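Start | Galerie | Termine | Werkstatt | Über mich | Kontakt

Zu Besuch beim Robotertag von Sedby

Geteilt: 40 | Kommentare: 3

Ich war am Tag der offenen Tür bei Sedby und bin viel länger geblieben als geplant (Kaffee gab's gratis, das half!). Vorgeführt wurde vor allem das Greifen, und zwar erst einmal in der Simulation. Géza Somogyi saß am Rechner und ließ uns alle mal auf den Bildschirm gucken.

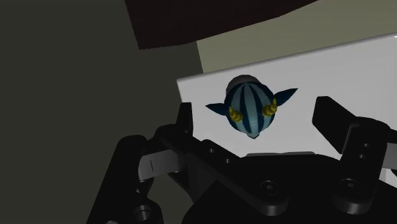 Zuletzt geändert: 19. Dez. 2025

Mein Liebling des Tages - die gestreifte Spielfigur mit den gelben Hörnchen, genau zwischen den beiden schwarzen Fingern. Man guckt dem Greifer von hinten über die Schulter, sozusagen.

Anjana Selvanayagam hat uns erklärt, dass sie 3000 solcher Szenen durchrechnen lassen, immer mit anderen Gegenständen und anderem Licht. Ich hab bestimmt fünfmal nachgefragt und sie blieb supergeduldig! Runde Formen sind wohl besonders knifflig, meinte sie - da entscheidet oft der Winkel der Finger. Im April soll es wieder eine Vorführung geben, dann bringe ich meinen Neffen mit.

Kommentare

Brijesh: War auch da, Gruppe am Nachmittag. Die Figur hätte ich gern in echt fürs Regal.

Habibur P.: Läuft das in Echtzeit oder rechnet der Computer vorher alles durch?

Pranab: Schöner Bericht! Gibt's für April schon eine Anmeldung?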